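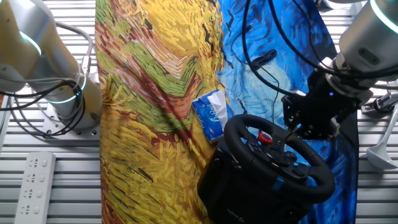 Words: Shanti Bansal
Riltora set-up guide, section 4 – wheel, cloth and cable

Covers putting a racing wheel on a table, with a cloth down first. Pedals and seat are in section 5. Allow half an hour, less if you've done it before.

You'll need
The wheel and its lead
Table cloth (Plikeck printed, or any old one you like the colours of)
Clamp
Tissues
A couple of cable ties

4.1 Cloth down

1. Wipe the table. Crumbs under a cloth get annoying fast.
2. Lay the cloth. Ours is the Van Gogh one, wheat field on one half and blue sky on the other. Any way up is fine.
3. Pull the big folds out towards the edges. A few wrinkles left over is no drama.
4. Bare table where the clamp jaw bites. Fold the cloth back if you have to.

Note: the Plikeck cloth is 168 cm on the long side and 100 cm across. Smaller table – let it hang over at the far end, not where your knees go.

4.2 Wheel on

5. Sit where you'll be sitting. Hands out, elbows bent. Mark that spot with a bit of tape.
6. Wheel down on the spot, then do up the clamp. Firm, not gorilla tight.
7. Grab the rim at both sides and rock it. If the base shifts, back to step 6.
8. Tissues within reach. Soft pack is best, just left of the rim, it can lean there happily.

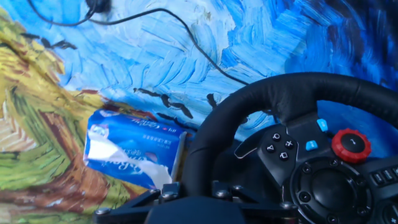
9. Check nothing is under the rim before you turn it. First power-up on most wheels spins it lock to lock by itself, so hands off and colour charts, cups, phones etc well clear.

CAUTION: keep drinks off the cloth. It soaks through quicker then you'd think.

4.3 Knob and rim

Time to learn the controls by feel. 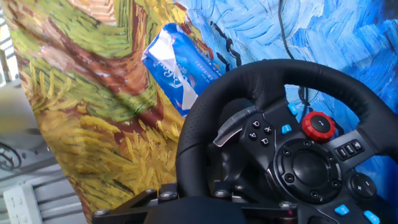 Presets live in the Lui profile menu, pick one before you start fiddling. Set 329 degrees of rotation for small cars, 229 for karts, save both. Then match a job to the red knob with the scalloped edge, up near the inner part of the rim. Brake bias suits it. Rim gets a dry cloth only – get into the seams and the little perforated dots, thats where the grime sits.

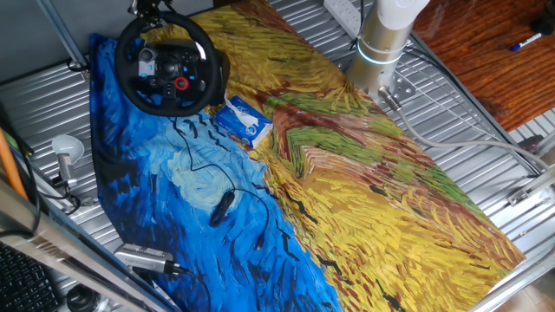 4.4 Cable

10. Lead goes over the cloth, never under. You want to see it.
11. Leave a loose loop so full lock doesn't tug on anything.
12. Tie off any spare length. Morken ties are reusable, ordinary ones do the job.
13. Turn the wheel full left, full right, watch the lead the whole way. Catches? Re-route and go again.

CAUTION: unplug before you undo the clamp.

Packing up is the same list backwards. Cloth can go in a cold gentle wash, line dry.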